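Spent my afternoon at the Temmont open day, 11 Apr 2023, and my feet are killing me, so you get a thread (sorry, my phone was at 2 percent by the end)

## 1/

Got there early and there was already a line. They'd hung a black curtain behind the demo table, very magic show! The first thing I watched was the right hand with a little gray gear in its fingers, over a sheet of paper with small white parts laid out on it. I stopped chewing my free cookie.

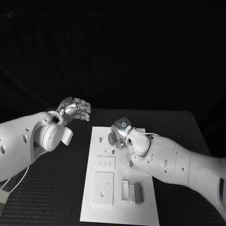
## 2/

Hema Menon was running the demo and she was so patient with us. A kid asked if the arms ever get bored. She said no, but she does. I like her a lot.

## 3/

The next bit had a white board with plates and pegs and blocks on it, and two hands with all those knuckles. I kept looking at my own fingers like I'd never seen them before. 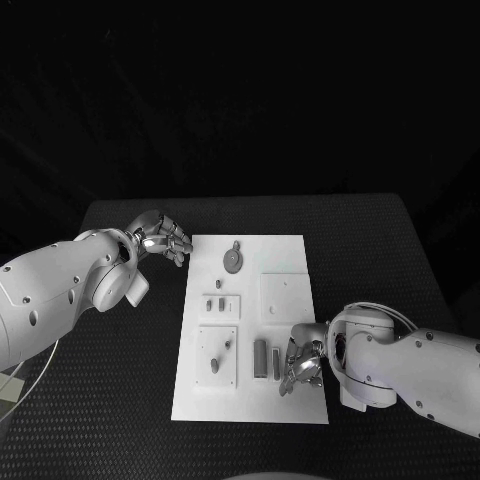 Anyway, I asked Hema how long she'd been on this and she said since last June, mostly on grippy stuff, small parts, the things I drop behind the couch. Sign-in sheet was at 166 names when I left her table, and they only let 20 of us stand up front at a time.

## 4/

Went back for a second look after the Solberg talk (30 minutes, good slides, freezing room) and got a spot right by the table. The right hand was down at the board, fingers wrapped around something shiny and round.
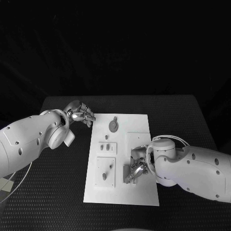 My sister texted me in the middle of all this to ask if I was still coming to dinner. I was not! I was in line for the Dresside booth, which had stickers.

## 5/

If you're anywhere near the next one, go, and eat first. The cookies ran out fast.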